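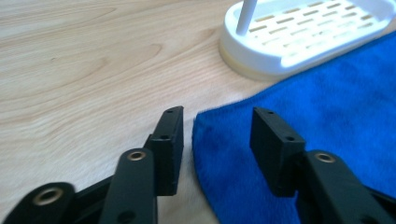
Blue microfibre towel and white soap dish on the table.

Table care – your questions
Updated November 2020

Quick answers for anyone who's bought or hired a Walton table from the Skellgate workshop. If it's not here, email us. We do read them, just slowly.

What do I wipe it with?
Microfibre. Any colour, doesn't matter, though a bright one is harder to lose. Plain water, wrung out hard. Go with the grain.

Can I use washing-up liquid?
A drop in a bowl, yes. Not neat on the wood. Wipe again with clean water after, then a dry cloth.

Soap dish straight on the wood – ok?
For a short while, fine. If it has slots, check underneath, soap water sits there and you won't see it till it's left a ring. Lift it once a day. Or pop a saucer under.

My table has come up patchy after cleaning.
Two usual causes. Soap left behind, or it's still drying. Leave it overnight, look again in daylight. Still patchy, go over it once more with clean water.

Is it patchy or is it just the light?
Fair question, we get it a lot. Pale wood throws the light back and a shiny spot can look like a mark. Move your head. If the mark moves too, it's light.

Can I leave the towel lying on the table? 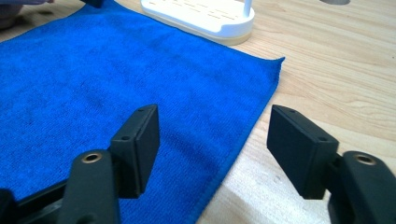 Dry towel, leave it as long as you like. Damp one, no, hang it up. Terry loops hold more water than you'd think and the hem is the worst bit, it stays wet longest. Spread it flat while you're working, then off when your done.

Which oil?
Abbasi table oil, the clear one. The 353 ml tin does about two coats on a full size top. Thin coats. Wipe off the extra after ten minutes or it goes tacky.

How often?
Twice a year for most people. We do ours in July and again in winter. Kitchens might want more.

Can I use the Closinska wax instead?
Yes, but pick one. Wax over oil is alright, oil over wax just sits there.

Darker streaks in the wood – fault?
No. That's grain. Wavy, straight, curved, every board differs and we dont match them. Won't wash out so please don't scrub.

Do you sell the towels?
Packs of 2, at the counter only. Wash at 40, no fabric softener, it stops them soaking anything up.

Minimum order for delivery?
No minimum. Tins weigh 700 g packed, so postage is the small parcel rate. Two tins same price as one – worth doubling up if you've a neighbour who wants some.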